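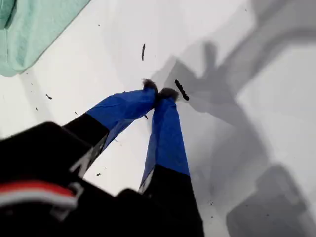

Blue-taped gripper fingers above a white work surface, with a folded cloth nearby.

February
By the Rollby Press Office

Rollby Publishes Rules for Cloth-Handling Robot Claims, and Doubts Most Claims Would Pass Them

Rollby, an independent test house for small automation equipment, today released the first edition of its practice guide for robots that pick up, move and fold cloth. The guide has 19 clauses. Rollby expects several of them to be unpopular with the companies that sell this equipment, and it has not softened them on that account.

The trouble the guide deals with is an old one. A vendor says its arm can fold a towel. A buyer sees a short video of a towel being folded. The buyer is not told how many tries came before the one in the video, who set the towel down, what was on the fingertips, or whether a person reached in between takes. Rollby's view is that a folding claim without those four facts should be treated as advertising, and should stay out of any purchasing decision.

Rollby tried out its draft rules on a log of 1,529 cloth-handling attempts from its own benches. Under the draft, only 1,111 could be counted. The rest were thrown out for missing notes on the starting position of the cloth, for fingertips that did not match the record, or for a hand on the table that the operator forgot to write down. Rollby ran those benches itself and knew what the rules would be. It sees little reason to think a sales department would do better.
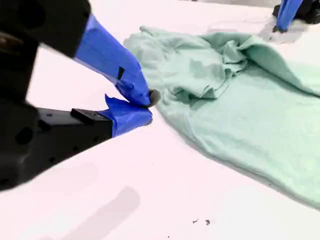 A gripper pinches the edge of a piece of mint-green cloth; the fingertip of a second gripper touches the table.

The longest section of the guide is about fingers. Grippers used on fabric are very often changed by the people who run them. Tape goes on, soft tips go on, and the tape gets replaced when it lifts or creases. Rollby has no objection to tape. It objects to a data sheet that describes a bare finger when the results came from a wrapped one. Under Clause 4, any covering on a finger has to be listed with its material, its position, and the number of attempts made since it was last changed. A loose flap or a fold at the tip must be noted before the run starts. Clause 5 says the same for pads and added tips.

Clause 7 covers the table. Plain white surfaces are common in this work, and a pale, evenly lit table with one piece of cloth on it is an easy place for a camera system to find an edge. Results from such a table may be reported, but they have to be reported as results from such a table. A laundry room is darker and a good deal messier. Lint, specks and crumbs are to be left where they are during a run or cleared before every attempt. Clearing them only after a bad attempt makes the whole run invalid.

The number that will draw the most complaints is in Clause 9. No success rate may be published on fewer than 500 attempts with the same arm, the same finger covering and the same type of cloth. Fimarer, a trade group for makers of light-duty arms, told Rollby during the comment period that the figure was too high for small firms. Rollby read the objection and kept the figure. A small firm that cannot run the attempts is free to say it has not run them.

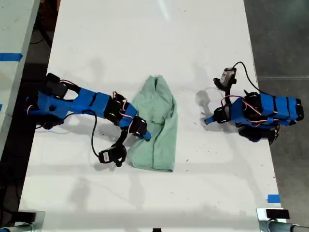 Two-arm stations get their own part of the guide, Clauses 11 through 14. Sellers like to describe them as cooperative, and the word does a lot of work for them. If one arm does all the handling while the other stays folded up to the side, Rollby wants that attempt recorded as a one-arm attempt. The guide also asks for the parking position of each arm, the routing of loose cables near the joints, and the way the table is held in place. A table that shifts during a run spoils every position recorded after it.

Safety language in the guide is short on purpose. Small arms have a reputation for being harmless, mostly among people who have not had a finger in one. Clause 15 requires a marked reach area and a stop control within reach of the operator, and it does not let a vendor use the words "safe around people" on the strength of low motor power alone. Following the guide does not replace any workplace safety law, and Rollby will not certify that it does. 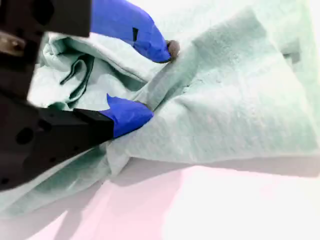
There is also the question of what counts as a grasp. Many published rates treat any closing of the fingers on fabric as a success. Clause 16 asks for more: the cloth must be lifted clear of the surface, held, and set down where the operator said it would be. A pinch that gathers two layers when the task called for one is a failure, and is logged as one. Slips are logged with the time of the slip. Restarts are logged as new attempts.

Rollby is aware that a guide is only paper. It carries no legal force, and a company can say it "follows the guide" as easily as it says anything else. For that reason Clause 19 bars the use of Rollby's name in any claim unless the full attempt log is posted alongside it, failures included. Rollby will list the companies that post a log. The list is empty as of this release.

The guide is free to download and may be copied in full. Comments on the second edition are open to vendors, buyers and operators, and will be published with the sender's company attached.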